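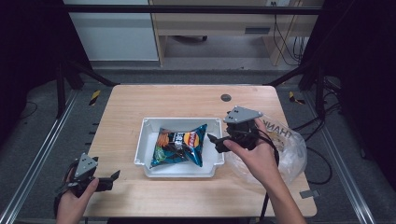

Chips go in last, according to Viktória Vörös, and they never share a bag with anything that has a corner. She has sorted snacks for the Saturday reading club in Zallaswood for three winters, and she has strong views on what a carton of juice can do to a bag of potato chips on a bus.

The club meets above the Hajdu bakery, and the snack table is older than the book list. Members used to bring whatever they had at home, and most of it was cookies. Then a few families began shopping at the import grocery in Trinholm, and the choice got wider. A normal week now has potato chips, rice crackers, corn puffs and a few packages that only some of the members can read.

Sorting them takes more thought than it used to. The shopping comes up the stairs in thin plastic bags and gets unpacked on a table. Trays are set out, and each one gets a single kind of snack. A shallow white tray works well for chips, which can lie flat in it without being pushed down. Deep bowls were tried and given up. People dug to the bottom for the whole ones and left the rest in pieces.

Unopened bags stay unopened until the reading is over. Foil and film packages make a lot of noise, and the noise carries in a room full of quiet readers.

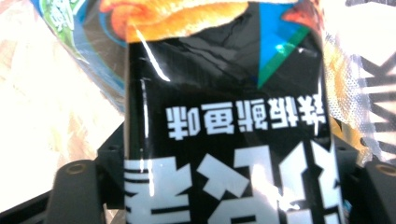

Lajos Bognár asked whether the flavor could be written on a card next to each tray, for those who don't read Chinese. He had taken a handful of something in February expecting salt and got a good deal of chili.

The cards went into use the following week. The one character almost everybody at the club has learned is 味, "flavor," which comes at the end of the flavor line on many of the Chinese packages. Find it, and the characters before it are the ones to ask about. The color of the wrapper is less help. Green may be cucumber, seaweed or lime, and black has no fixed meaning at all.

The budget is 280 a month, paid out of dues, and it covers drinks too. Whatever is left unopened goes back into the thin bags, soft packages on top, and is carried down to the cupboard behind the bakery counter. Opened bags are folded over twice and clipped. They go home with whoever wants them, and the corn puffs are usually claimed first.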